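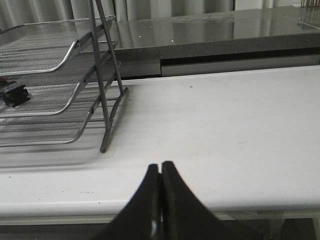
Item 2.1. Wire mesh tray organizer on the white work table.

Jandora Facilities Services
Workplace Inspection Checklist: Tables, Desk Storage and Small Parts
Site: Murndale Building, Room 402
Date of inspection: 2026-07-20
Inspected by: Ngọc Ninh
Reviewed by: Vicente Figueroa

Ratings: S = Satisfactory. A = Action required. N/A = Not applicable at this location. A comment is required for every item rated A and may be added to any other item.

Section 1. Work table

1.1 Table stands level and does not rock when leaned on.
Rating: S

1.2 Front edge is rounded or otherwise free of sharp corners.
Rating: S
Comment: The front edge is rounded along its length. No chips were felt when the edge was checked by hand.

1.3 Tabletop is clean.
Rating: A
Comment: A few small dark specks on the white surface, including one mark toward the back. Wipe down with the standard surface cleaner. If the mark remains, report it as a stain under 1.4 at the next inspection.

1.4 Tabletop is free of cracks, burns and lifted areas.
Rating: S

1.5 Lighting is sufficient to read a printed parts label at the table.
Rating: S

Section 2. Tray organizer

2.1 Organizer stands with its feet fully on the table.
Rating: S
Comment: The organizer should be kept back from the front edge. Staff were reminded of this during the visit.

2.2 Rims and front lips are smooth, with no loose wire ends.
Rating: S
Comment: Rims were checked with a gloved hand. The curved lips at the front of the trays are the part most often touched and should be checked first.

2.3 Mesh is firmly attached to the rim on all sides.
Rating: S

2.4 Side supports are straight and all joints are tight.
Rating: A
Comment: Slight movement was felt at one joint when the upper tray was pressed. The organizer may stay in use for light items. Salinas Office Supply has been asked to confirm whether the joint can be tightened or whether the unit must be replaced.

2.5 Load limit is posted and followed.
Rating: A
Comment: No limit is posted. The site standard for desk trays is 9 pounds per tier. Attach a label to the side support where it can be read from the front of the table.

2.6 Upper tiers hold paper and light items only.
Rating: S

Section 3. Small parts and electrical components 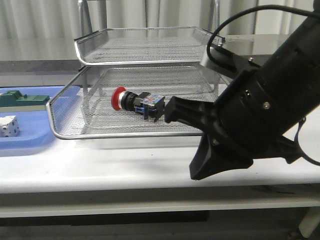 Item 3.1. Emergency-stop switch lying in the lower level of the mesh tray.

3.1 Safety components are stored with an identification tag.
Rating: A
Comment: The switch in the lower tray has a red mushroom-shaped button, a threaded body and a blue contact block. No tag was found with it, and the person in charge of the room could not confirm whether it is new stock or a returned part. Until this is settled, the switch must not be installed on any equipment. Tag it "HOLD" and enter it in the parts log.

3.2 Components with exposed terminals are bagged or boxed.
Rating: A
Comment: Switches and contact blocks should not be kept directly on metal mesh. Use a closed box or a bag with the part number written on it. Small screws and terminal parts can also drop through or catch in open mesh.

3.3 Spare emergency-stop switches are kept apart from general supplies.
Rating: A
Comment: A spare switch left in plain view may be mistaken for a working control. The assigned place for spares is the Jilalwood cabinet, shelf 20.

3.4 Bins on or near the table are labeled for contents.
Rating: A
Comment: Refers to the light-blue plastic bin beside the tray. The contents were not reviewed at this visit. The room is asked to label the bin and to list its contents on Form 200.

3.5 Cables near the table are routed so that they do not catch on trays or bins.
Rating: S

Section 4. Actions

Clean tabletop (1.3): room staff, same day.
Check side support joint (2.4): V. Figueroa, pending reply from Salinas.
Attach load label (2.5): N. Ninh, before the end of July.
Tag, log and move switch (3.1, 3.2, 3.3): room staff, same day. The log entry is to be sent to the reviewer.
Label bin and submit Form 200 (3.4): room staff, before the end of July.

Reviewer's comments

Ratings accepted. Item 3.1 is to be treated as the first priority. If the history of the switch cannot be established, it is to be discarded and a replacement ordered through the normal purchasing process. Item 2.4 remains open.

V. Figueroa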